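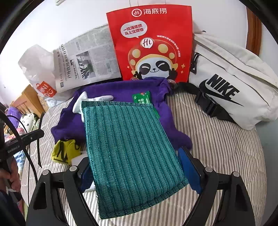 Chapter 2
Choosing Things to Pick Up

2.1 The trouble with cubes

Most people who compare two grippers for the first time reach for a cube. The cube is usually wooden, sometimes painted, and very well behaved. It has flat sides, it keeps its shape, and it is the same width whichever pair of sides you squeeze. Any gripper that can't hold a cube has probably been assembled the wrong way round. So both grippers score full marks, the report gets a bar chart with two bars of equal height, and someone in purchasing picks the cheaper one.

The first edition of the Stelldale trials did just this. Asabe Shehu, who inherited the results, kept the bar chart on her wall for years. By May she had drawn up a new object list from whatever could be carried into a bedroom and put down on the bed. It had sponges, socks, a towel, a newspaper, a watch strap and a waist bag with its buckle and zips. The bed was part of the test. A bed gives when you press on it, and its cover rucks up and gets between the fingers along with the thing you wanted.

In this chapter we look at how to choose objects that will tell two grippers apart. Chapter 3 deals with scoring. If you have come here hoping to be told which gripper to buy, you will be disappointed in both.

2.2 Three ways to be awkward

It helps to sort objects by the kind of trouble they cause. Our own headings are squash, flop and slip. Students at Tultbridge have proposed several others, most of which can't be printed.

Squash. A scouring sponge is the classic case. Padded fingers close on it, it gives way, and at some point it is held. Where that point lies is a matter of opinion, and two operators with the same gripper will often have two opinions. Write down the finger gap at the moment of lifting as well as the result. A sponge held at half its width and a sponge held by a corner of its seam are both "held", and only one of them is going to survive being waved about.

Flop. Towels, socks and anything else made of cloth. The difficulty is that a cloth nearly always can be picked up, since a pinch anywhere on it will do, and what you then have is a towel-shaped problem hanging from one point. Decide beforehand whether you are testing the pinch or the carry. The two get muddled in almost every report we have read, including one of ours.

Slip. Thin, narrow things with little for a pad to press against. A silicone strap is a fair test because it bends and grips back at the same time. Hold it upright between the pads and part of it stands above the fingers while the rest hangs below, so any uneven pressure has a chance to turn it.

2.3 Same hand, same object, different day

Suppose you have your objects. The next temptation is to let each operator use the gripper he or she likes best, on the grounds that everyone will be happier. They will be. You will then have compared two people.

Swap the grippers between hands at fixed points, and change the object order when you do. We use 20 lifts per block. Fewer than that and one bad sponge can decide the matter; more, and operators start to get creative. The Yu fingers and the Stunley fingers in the Stelldale log were swapped after every block, and the swaps were noted in a column that for a while everyone took to be a page number.

The full log runs to 868 lifts. Of these, 68 are marked "other". We have gone through the "other" entries line by line so that you don't have to, and they include lifts in which the wrong object came up, lifts in which two objects came up, and one marked simply "lunch".
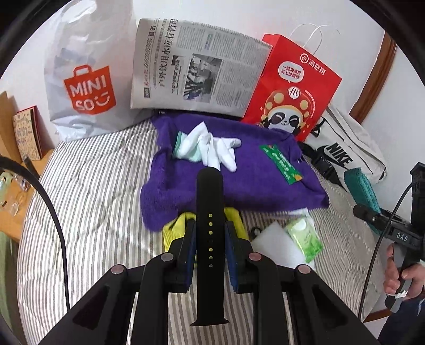

Suha Obeidat objects that a crowded bed makes for untidy data. Put the objects out one at a time, she argues, and you'll know whether a miss was the gripper's fault or the neighbour's. A towel lying under a pair of socks is, to her mind, two tests pretending to be one, and she would strike out every lift in which they touched.

She has a point, and readers who work on finger pads should take her advice, as pads are easiest to judge when nothing else is going on. For whole grippers we part company with her. The width of the outer arms matters a good deal when there is a bag on one side and a newspaper on the other, and you will never find that out on a clear patch of sheet. Our compromise is to run the single-object blocks first and the crowded ones second, and to keep the two scores in separate tables.

Before you read on

Pick five things within reach of where you are sitting. Sort them under squash, flop and slip. At least one will refuse to go under any heading; keep it, and bring it with you to section 2.4.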